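About Plakance

Plakance runs manual and automated handling work for companies that sort, pack and return small goods. The company was set up as a contract packing shop in Mindermont and still has its main building there. A second building, Brandes, handles returned items. Between the two sites, Plakance employs 617 people on permanent contracts.

Most customers know the company for kitting: several items are picked, checked against a list, placed in a box and closed. The work is repetitive in its outline and irregular in its details. Boxes arrive slightly crushed, lids fit tightly, cables refuse to stay coiled. Fixed machinery took over sealing and labeling years ago. Picking and placing stayed with people until the Zivonside program.

What Zivonside is

Zivonside is the internal name for the group that moves handling tasks from hand work to robot cells. It started in Brandes in February with one task, the transfer of small boxed items from a table to a tray. It now covers both sites.

The group works from demonstrations. An employee performs a task while holding a gripper with the same finger geometry as the one fitted to the robot. Position, finger opening and camera view are recorded together. The recordings are reviewed, and the usable ones become training material for the cell. The first task required 1596 accepted demonstrations before the cell was allowed to run beside a staffed station.

Two-handed tasks use a pair of grippers. Demonstrations are recorded in ordinary rooms as well as at the packing stations, on different tables and at different heights. Early recordings all came from one bench with one type of lamp, and the resulting cell did poorly whenever either was changed. Variation in furniture, background and lighting is now written into the recording plan.

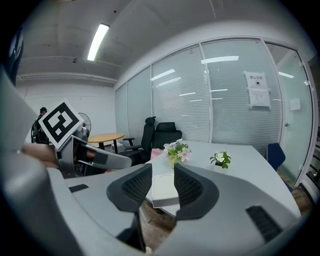 Demonstrations are rejected for three main reasons: the gripper moved too fast for tracking, the fingers closed before contact was established, or the object left the camera view during the transfer. Reviewers mark the reason on each rejected recording, and the person who made it can see the mark the same day. Rejected recordings do not count against anyone. Pay for demonstration work is by the hour, at the operator rate, with no bonus for volume.

What changes for staff

Before Zivonside, a shift in Brandes consisted of picking and placing with a change of station every two hours. Now part of each shift is spent on demonstration, review or cell supervision. Of the people on permanent contracts, 233 are still assigned mainly to hand packing. This work includes soft goods, mixed orders and anything with a fragile seal, and there is no plan to move those tasks to a cell this year.

Three job descriptions were added:

Demonstrator. Performs tasks with hand-held grippers according to a recording plan. Sessions last 40 minutes and are followed by a break or a different task. Holding a gripper body at arm's length loads the wrist and shoulder differently from packing, and the session limit was shortened after operators reported forearm strain.

Reviewer. Watches recordings, marks errors and decides which are passed on. Most reviewers are former packing operators. Knowledge of the goods has proved more useful in this job than knowledge of software.

Cell supervisor. Watches up to four cells, clears stoppages and decides when a task goes back to hand work. A supervisor can take a cell out of service without approval from the planning office.

Not every change has been welcome. Supervision is quieter than packing and more isolated, and some operators have asked to return to their old stations. Such requests are granted at the next roster change. Station noise is lower in Brandes, but walking distance per shift has gone up for supervisors. The floor plan is being revised for that reason.

Recording and privacy

Gripper cameras face the work, but hands, arms and people in the background can be recorded. Signs are posted when a room is in use for recording. Footage is used for training and review of the task only. It is not used to measure individual speed, and team leads do not have access to it.

Training and applications

New employees begin with hand packing for six weeks, regardless of the job they applied for. Demonstrator training takes four days and reviewer training takes nine. No technical certificate is required for either. Cell supervisors are chosen from current staff.

Open positions in Mindermont and Brandes are listed on the jobs page. Questions about contract packing, returns handling or trial batches go to the customer desk in Mindermont, open from 8 a.m. to 4:30 p.m. The smallest trial batch accepted is 916 units.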